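機材評価報告 ボーカル用コンデンサーマイクロホン「Protov 914」
ユソフ(Jusov)音楽振興会 機材評価室
掲載日 2018-01-10

当会では、加盟団体への貸出機材を更新するにあたり、候補となる製品を実際の練習および収録で使用し、その所見を公開しています。本稿で取り上げるのは、Protov社の手持ち型コンデンサーマイクロホン「914」です。評価機は当会が通常の販売経路で購入したもので、製造元および販売店からの便宜供与は受けていません。

比較の対象には、当会が長く貸出に用いてきたHistolden社のダイナミック型「802」を使用しました。方式の異なる製品を並べることに異論もあろうかと存じますが、加盟団体から寄せられる相談の多くは「いま借りている802から替える意味があるか」という点に集中しており、実情に即した比較と判断しました。

評価の方法

歌唱はソプラノのInna Stetsiuk氏に依頼しました。同氏は合唱出身で、近年はチェロ、ハルモニウム、打楽器を伴う小編成で自作曲を歌っています。ささやくような低い声から、マイクを胸元まで下げて張り上げる高音までを一曲の中で行き来する歌い手であり、マイクロホンの性格が表れやすいと考えました。

試用した楽曲は五曲です。内訳は同氏の自作曲三曲、無伴奏の民謡一曲、そして当会の選曲による英語のバラード一曲としました。いずれも914と802で同じ条件のもとに収録し、録音後の音量調整以外の加工は施していません。収録には当会の小練習室を用い、その後、Boatengホールでの公開リハーサルでも両機を交互に使用しました。

聴き比べには当会職員のほか、加盟団体の音響担当者にも加わっていただき、最初の回はどちらの機種による録音かを伏せて行いました。評点は付けていません。以前の報告で数値のみが独り歩きした反省によるものです。

外観と取り扱い

914の胴体は金属製で、つや消しの仕上げです。手にした印象は802より細く、重心はやや後ろ寄りにあります。長時間の歌唱では軽さが利点となりますが、802に慣れた方は最初、先端が浮くように感じるかもしれません。Stetsiuk氏からも「持ち替えた直後の一曲は、手の位置を探しながら歌った」との感想がありました。

グリルは回して外すことができ、内側のスポンジも取り外しが可能です。貸出機材では衛生管理が欠かせないため、この構造は歓迎します。ただしねじ山が細かく、斜めに噛ませたまま締め込みやすい点には注意が必要です。当会でも一度、返却時の点検で正しく締まっていないものが見つかりました。説明書に図を一点加えていただきたいところです。

胴体にスイッチはありません。舞台上で出演者自身が音を切る運用をしている団体には不便ですが、誤操作による無音の事故を避けたい場合には、ないほうが安心です。この点は団体ごとにご判断ください。

付属品は収納袋、スタンド用ホルダー、ねじ径の変換金具です。ホルダーは樹脂製で、挟み込む力がかなり強く、本番中に片手で抜き取る動作には向きません。当会では別途所有する旧来のホルダーに差し替えて貸し出す予定です。収納袋は薄手で、輸送時の保護は期待できません。硬質のケースを別に用意することをお勧めします。

音質について

無伴奏の民謡では、両機の違いが最も明瞭に現れました。914は息を吸う音、子音の立ち上がり、語尾が消えていく部分までを細かく拾います。母音から母音へ移る際の口の動きが耳で追えるほどで、聴き手との距離が近く感じられました。802では同じ箇所が中域にまとまり、輪郭は太くなりますが、語尾の余韻は早めに沈みます。

自作曲のうち、ハルモニウムのみを伴う一曲では意見が割れました。914による録音を「声が楽器の上に浮き上がる」と評価する担当者がいる一方、「伴奏と声の間に薄い隙間ができた」と述べる担当者もいました。ハルモニウムの持続音は中低域が厚く、802のほうが声との混ざりは自然です。独唱を前面に立てたいのか、一つの響きとして聴かせたいのかによって、選択は変わるものと思われます。

打楽器が加わる曲では、914の高域の伸びがやや裏目に出る場面がありました。シンバルを刷毛でこする音が声のマイクに回り込み、歌の音量を上げるとその音も一緒に持ち上がります。歌い手と打楽器奏者の位置を離し、マイクの背面を打楽器に向けることで改善しましたが、狭い会場では配置の自由が利かないことも多いでしょう。

英語のバラードでは、歯擦音の扱いを確認しました。914は「s」の音が鋭く出る傾向にあります。不快というほどではないものの、歌い手の癖によっては調整卓側での処理が必要です。Stetsiuk氏の場合、口元からの距離を少し取り、マイクをわずかに下から向けることで落ち着きました。802ではこの調整は不要でした。

近接効果、すなわち口を近づけたときに低音が増す性質は、914のほうが穏やかです。低い声で語るように歌う箇所でも音がこもらず、言葉が聞き取れます。反対に、近接時の低音の厚みを表現の一部としてきた歌い手には、物足りなく感じられるはずです。

ホールでの使用

Boatengホールは残響が長めで、無伴奏の合唱には定評がありますが、拡声を伴う公演では言葉が流れやすい会場です。公開リハーサルでは、返しのスピーカーを歌い手の正面に二台置き、通常の公演と同じ音量まで上げました。

914は、ある音量を境に高い音でハウリングの兆しが出ました。802はその音量でも安定しています。返しを正面ではなく斜め後方に移し、該当する帯域を抑えたところ、914でも公演に支障のない音量が得られました。音響の専任者がいる公演であれば対処できる範囲ですが、出演者が自ら卓を操作する小規模な催しでは、802の扱いやすさに分があります。

客席で聴いた声の明瞭さは、914が上回りました。後方の席で歌詞を追っていた職員は、二曲目の冒頭から差を感じたと記録しています。残響に埋もれがちな子音が先に届くためか、音量を上げなくても言葉が分かるとの所見でした。Stetsiuk氏自身も、返しの音を下げて歌えたことで喉の負担が軽かったと述べています。

手で持ったときの擦れる音は、914のほうがやや目立ちます。持ち替えや握り直しの音が静かな曲では客席まで届くことがあり、無伴奏曲ではスタンドに立てて歌う形に改めました。

電源と接続

914はコンデンサー型のため、調整卓またはミキサーからのファンタム電源を必要とします。802には必要ありません。これまで802のみを借りていた団体では、卓の設定を確認せずに接続し、音が出ないと問い合わせるケースが想定されます。貸出時には確認票を同封し、卓の型番を事前に申告していただく運用とします。

電源を入れたままケーブルを抜き差しすると、スピーカーから大きな音が出ることがあります。接続と取り外しは必ず卓の音量を下げてから行ってください。無線送信機への取り付けには対応していません。

耐久性

評価期間は10月から始まり、本稿の時点でも続いています。その間、五つの団体に試験的に貸し出しました。落下の申告は一件で、グリルの側面にへこみが生じましたが、音に変化は認められませんでした。湿気の多い楽屋に置かれた後、わずかに雑音が混じった例がありましたが、乾いた室内に移したのち、翌日の点検では再現しませんでした。原因の特定には至っておらず、引き続き経過を観察します。

802については、当会の所有機の中に塗装がほとんど剥げたものもありますが、現役で使用されています。914が同じ年月に耐えるかどうかは、この期間では判断できません。

当会の所見

独唱、弾き語り、少人数の声楽を中心とする団体で、音響の担当者がいる場合には、914への変更を検討する価値があります。とりわけ言葉を聴かせたい公演では、その効果が分かりやすいと考えます。打楽器を含む大きな音の編成、担当者を置かない催し、屋外での使用については、引き続き802をお勧めします。

当会では914を追加の貸出品目とし、802の貸出も継続します。入れ替えは行いません。貸出の申請書式は従来のものをご使用いただき、備考欄に希望機種をご記入ください。なお、同一の公演で両機を併用する申請も受け付けますが、二機種の音色を揃えるための調整時間を、リハーサルの中に見込んでいただくようお願いいたします。

試聴用の音源は、当会資料室の端末で聴くことができます。著作権の都合により、館外への持ち出しおよび複製には応じられません。

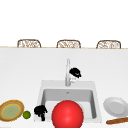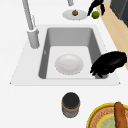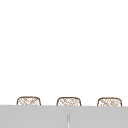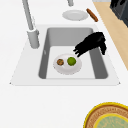 914を借りる場合、調整卓の側で何を確認しておけばよいでしょうか。

ファンタム電源を供給できる卓であることをご確認ください。供給の可否が取扱説明書から分からない場合は、申請時に卓の型番をお知らせいただければ、機材評価室で確認のうえ回答します。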